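Planner update: Elura 2 on the bench

The Wisov team has moved its drawer and door tasks over to Elura 2, the new release of our motion planner. The main change is in how contact is handled. The old version planned a full path to the handle and another for the pull, and stopped to replan between them. Elura 2 treats both as one problem and updates the pull direction at 30 Hz from the wrist force estimate.

Titilayo Danladi rewrote the constraint solver over the winter. Nnamdi Ajayi looked after the logging tools, which now colour each segment by controller mode, so a stalled pull is easier to find in playback.

Two known issues remain. Joint limits are checked late on long pulls, and the Cisteck driver drops its timestamp after a restart. Fixes for both are planned for March.

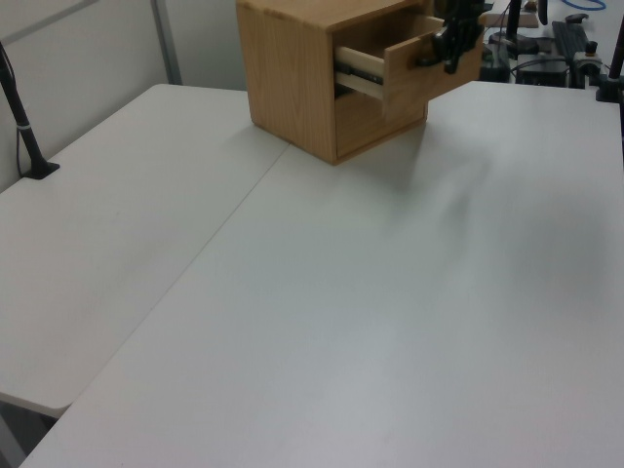
The gripper on the upper drawer of the small test cabinet.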